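How to Move Everything to a New Phone Without Losing Anything

Moving from an old phone to a new one takes an evening if you have a normal amount of stuff on it. Most of that time is waiting. The steps below work for any recent phone, though the menu names will differ a little from one brand to another.

Before you start

Charge both phones to at least half and keep them plugged in. Install any system updates on the old phone first. If the new one is running an older version of the system than the old one, the transfer can refuse to start.

Then check how much space you are using. Open Settings, then Storage. Mine said 59 GB, and 4 GB of that was podcasts I had already heard. Delete what you don't want now so you aren't copying it over.

Pick a spot near your router where both phones can sit side by side for a while.

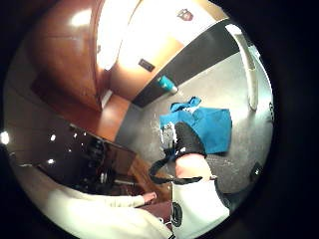

Wood panel and white wall, looking down toward the floor

Step 1: Make a full backup

Do this even if you plan to copy directly from phone to phone. Turn on the cloud backup in Settings and tap Back Up Now. Wait until it shows a finished time. If you don't pay for cloud storage, plug the phone into a computer and back up there. Choose the encrypted option if it is offered, or your saved passwords and health data may be left out.

Step 2: Write down your sign-in apps

Authenticator apps are the part people get wrong. Some of them do not come across in a normal transfer. Open yours and look for an Export or Transfer Accounts option. I use Brorkeck for my codes, and it makes a QR code that the new phone scans. Banking apps will usually ask you to register the new phone from scratch, so have your card handy.

Step 3: Clean the old phone

If you are selling it or trading it in, take off the case and wipe the phone down with a lightly dampened lint-free cloth. Keep moisture out of the charging port.

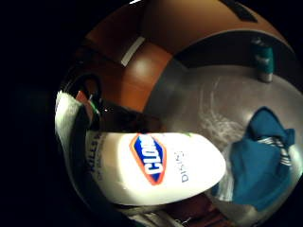 Step 4: Run the transfer

Turn on the new phone and hold it next to the old one. Follow the prompt, enter your passcode, and choose to copy directly. A cable between the two is faster than Wi-Fi. Leave both screens alone until it finishes.

Your apps will download again afterward, and that can go on for hours. I had 173 of them. Photos may look blurry at first while the full versions load. 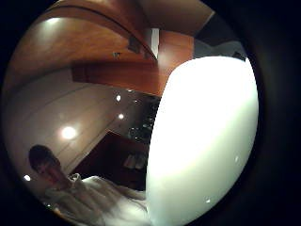 Once the icons have stopped loading, open the apps you use every day and sign in to each one. Send a text, make a call, and check that your alarms are there. If you use an eSIM, confirm that it moved, since some carriers make you approve it on their website.

Keep the old phone for a week before you erase it. When you are ready, sign out of your account, turn off the Find My feature, and choose Erase All Content and Settings.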